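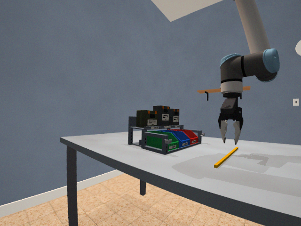
Robot arm over a light gray table (render)

Platform board keeps showing trains after they have left
Product: Pivgate Station Display
Site: Rotich, platforms 1 to 4
Opened: 12/03/2023
Opened by: Kheri Muli, station operations
Assigned to: Mwanaisha Wanyama, Pivgate support
Priority: Medium
Status: Closed

Problem as reported

The departure board on platform 2 does not clear a train when it leaves. The row stays at the top of the board for 10 minutes and then drops off. During that time the next train is in second place, and if it is a stopping train to Grorkalska the list of stops does not show at all, as the board only lists stops for the top row.

The other platforms clear within a few seconds of departure. The main board in the hall also clears correctly, including for trains from platform 2. The speaker announcements are correct.

This happens on every departure, both directions. Passengers are asking the platform staff whether the train they just watched leave is the one on the board. Yesterday two people with a connection at Grorkalska stayed on the platform because they thought the train standing there was the later one.

We have restarted the board once at the isolator by the stairs. It came back with the right time and the right trains and the same fault.

Kheri Muli

Reply from support

Thanks for the detail about the hall board. If that one is clearing platform 2 trains, the departure message is reaching the station server. The fault is then somewhere between the server and the platform 2 controller, or in the controller settings.

Please send the following:
The controller log for one full morning
The version number from the bottom of the status page
Whether the controller or its network link has been changed recently

You can get the log from the status page under Maintenance, Export. Choose the plain format. The compressed one leaves out the message types.

Mwanaisha Wanyama

Reply from station

Log attached, 1,702 lines. It covers first train to a little after the midday freight. Version is the same as on the other platforms, I checked all four.

The platform 2 controller was replaced in February after water got into the cabinet. The Beltell link was moved to the new cabinet at the same time. I was not on that job. The work sheet says "tested OK, board showing trains," and I can't find anything on it about clearing.

I can't say when the fault began. The first complaint in our book is later than the cabinet work, but for a while platform 2 was only used in the evenings because of the sleeper replacement on the down side.

Kheri Muli

Findings from the log

The log shows the controller receiving arrival and platform change messages. There are no departure messages in it at all. Each row is being removed by the hold timer, and the default setting for that timer is 10 minutes. This matches what you see on the board.

On a working controller, the departure message is sent when the train clears the track circuit past the starting signal. The controller has to ask the server for this message type when it connects. The old controller did. The new one has the request switched off, which is how they leave the factory.

The connection section also has a number of short drops on the Beltell link. I don't think they are the cause. I would like to look at them after the setting is changed.

Mwanaisha Wanyama

Steps tried

1. Open the status page for the platform 2 controller and sign in with the maintenance account. The operator account can see the message settings but the Save button is gray.
Result: signed in.

2. Go to Messages, Incoming, and turn on Departure. Leave Arrival and Platform Change as they are.
Result: done. Saved without an error.

3. Leave the hold timer alone. It is still needed for when a departure message is lost.
Result: left as it was.

4. Restart the controller from the status page. Do not use the isolator for this step, as the settings are written during a normal shutdown.
Result: restarted between the stopper and the fast. The board was blank for less than a minute.

5. Watch two departures and note how long each row stays.
Result: no change. Both rows stayed for the full hold time.

6. Reopen Messages, Incoming, and check that Departure is still on.
Result: still on.

7. On the station server, open Queues and read the number waiting for platform 2.
Result: 1,435 waiting. The queues for platforms 1, 3 and 4 are at zero.

8. Send a screenshot of the queue page to support before changing anything.
Result: sent.
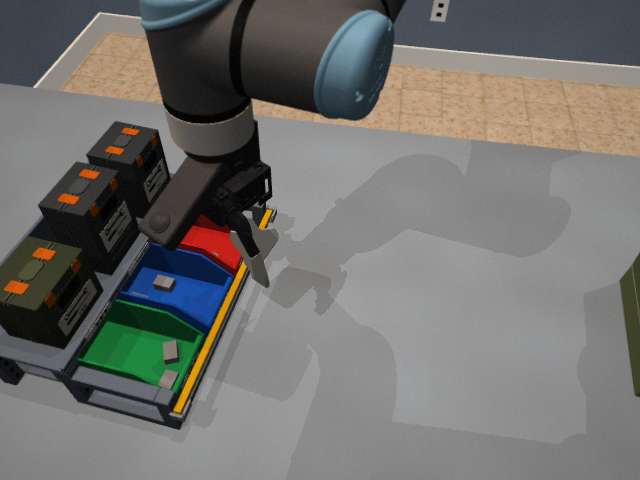
Second finding

The queue explains why step 5 made no difference. The server had been storing departure messages for platform 2 the whole time and marking them as waiting. When the controller asked for them, the server began sending the oldest first. The board ignores a departure message for a train it is not showing, so nothing was visible on the platform while it worked through them.

It would have caught up by itself, but each drop on the Beltell link makes the server go back to the start of the current batch. With the link as it is, that could take all day.

Please do the following at a quiet time:
Pause the platform 2 queue
Choose Discard Waiting, platform 2 only
Start the queue again

Check the platform number on the confirmation screen. Discard Waiting opens with All Platforms selected.

Mwanaisha Wanyama

Reply from station

Done after the last Grorkalska train had gone. Queue at zero. I watched the empty stock move out and the row cleared as the last coach went past the signal. Same with the first two trains this morning.

Beltell came out and refitted the connector in the new cabinet. Their note says it was not fully seated. I have seen no drops on the status page since then.

Is there a reason the server kept all those messages without raising an alarm? We would have caught this much earlier.

Kheri Muli

Reply from support

The queue alarm is set per platform and was off for platform 2. It is cleared when a controller is registered as new. I have turned it on from here and set it to the same limit as the other three.

I have also asked for the replacement instructions to be changed so that the incoming message types and the queue alarm are both checked before sign-off. That request has its own ticket and you are copied on it.

Please confirm that this one can be closed.

Mwanaisha Wanyama

Reply from station

Confirmed, please close. I have added a line to our own work sheet to watch one departure on the board after any cabinet job.

Kheri Muli

Ticket closed by Mwanaisha Wanyama
Cause: departure messages switched off on replacement controller; old messages held in server queue
Related: replacement instructions, platform controllers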